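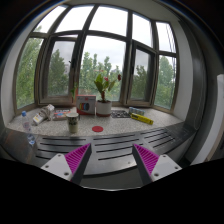 Windowsill meeting, Furnival room, 15th May

Present: Yaqin Xu, Edivaldo Araújo and me (scribbling as usual).

1. The sill. We all love the plant so it stays put, but Yaqin wants the clutter gone (mugs, magazines, the lot!). 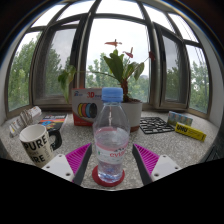
Water bottle on its dark red coaster, mug to the left

2. Coasters. Edivaldo asked for 4 more. I said I'd look in the Nulholm cupboard.
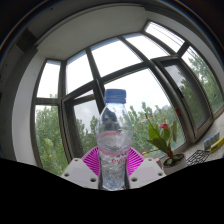
3. Bottles. Half-drunk ones go home with you, please. Yaqin will put a note up, and I've promised to be better about mine.

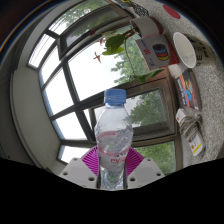 Bottle with the blue cap, window behind

4. Curtains put off till December.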